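Parts Storage Attendant, Kitting Area (two openings)
Kemwood, Clustholm site
Department: Stores and Kitting
Reports to: Annick Tessier, Stores Supervisor
Hours: full time, 28 paid days off per year
Reference: 817

Kemwood assembles pump and valve units for water treatment plants. The Clustholm site holds 3,050 active part numbers, most of them small fittings, seals and fasteners kept in open bins. The kitting area supplies the assembly cells with complete sets of parts, picked against a work order and checked before release. We are filling two attendant positions in this area, one on the early shift and one on the late shift.

Duties

Pick parts from bin shelving against printed or on-screen work orders.
Restock bins from bulk cartons and rotate older lots to the front.
Weigh-count small parts and record any difference over the stated tolerance.
Relabel bins when a part number is revised.
Keep the floor clear on both sides of the marked lines. Carts, chairs and empty cartons go back to their assigned spots at the end of each shift.
Report damaged bins and bent shelf parts to the supervisor on the same shift.

The work is split between standing and sitting. Picking and restocking are done on foot. Checking and paperwork are done seated, on a height-adjustable chair, for up to two hours per shift.

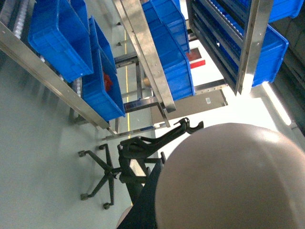
Attendants do their own cycle counts. The counting plan is issued at 6:15 a.m. for the early shift and 2:15 p.m. for the late shift, and the results are entered before the first work order is released. A full count of the area takes place every February, and time off is limited during that period.

Requirements

One year of work in a stockroom, parts counter or warehouse.
Able to lift 35 pounds to shoulder height and to work from a step stool.
Able to read part numbers of up to twelve characters without transposing them. A short written test is given at the interview.
Basic use of a spreadsheet and a handheld scanner.
Safety shoes are required from the first day. The site pays for one pair per year.

Helpful but not required: forklift card, experience with lot-controlled parts, some French for calls with the Jendholm warehouse.

Training

New attendants spend four weeks with Loïc Coste on the early shift, including those hired for the late shift. Picking without a second check is allowed after the error rate has stayed under the site limit for ten working days in a row.

How to apply

Send a résumé and a list of past stockroom duties to Ngân Hà in Personnel, quoting reference 817. State which shift you prefer and whether you would accept the other one. Interviews are held on site and include a walk through the kitting area, so wear closed shoes. Applications by phone are not accepted.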